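What counts as a grasp?

I have now sat through three meetings on the new grasp reporting guideline at Orkska, and I'm less convinced after each one. The draft runs to 132 clauses. I read them all on a train in March, with a pencil, and I had run out of margin by the section on friction.

My complaint is simple. The guideline wants every team to report a success rate from simulation before anyone touches hardware. Fine. Then it lets every team decide what success means. One group counts a grasp when both fingers register contact. Another wants the object off the table. A third wants it held for five seconds while the arm moves. All three get to write "grasp success" at the top of the column, and some poor manager at Larine compares the columns.

Arben Softić, who wrote a good part of the draft, told me I was being difficult. He thinks a loose definition gets people reporting, and that you can tighten it in the next version. I've heard that about every standard I ever worked under. The next version usually arrives with a new logo and the same definition.

He did send me the results from the Jurčo trials to change my mind. 2544 runs, all simulated, one summary page. I asked for the friction values and got a link to a folder I can't open. I asked which runs had been thrown out and why, and I'm still waiting on that. Maybe there's a perfectly good answer. The guideline doesn't require one, so I suppose I can't complain.

I would put up with most of the draft if they added these.

1. Say what the word means. One definition of a successful grasp, in the first paragraph, with a hold time. If your task needs a different one, give it a different name.

2. Publish the contact settings. Friction, finger stiffness, time step, solver. A block that stays put at one friction value can slide straight out at another, and a reader has no way to guess which you picked.

3. Don't accept a still as evidence. A white block between two gripper fingers, with black behind it, looks very convincing on a slide. It can't tell me if the thing stayed there.

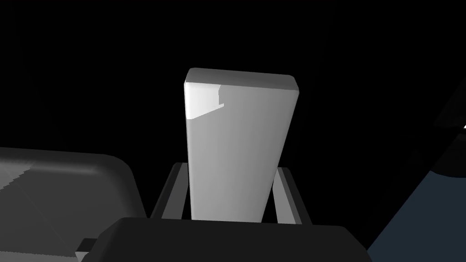

4. Keep the failures. Every run gets a line in the log, including the ones where the object shot off into space because the solver gave up. Especially those.

5. Vary the object. Smooth blocks are kind to everyone. I'd like to see a bag of rice and something with a handle before I believe a percentage.

Arben says number five will never pass because Burnurus only has block models ready. He may be right. I've sent the list in anyway, and the comment form cut it off after item four, so I'm sending it again.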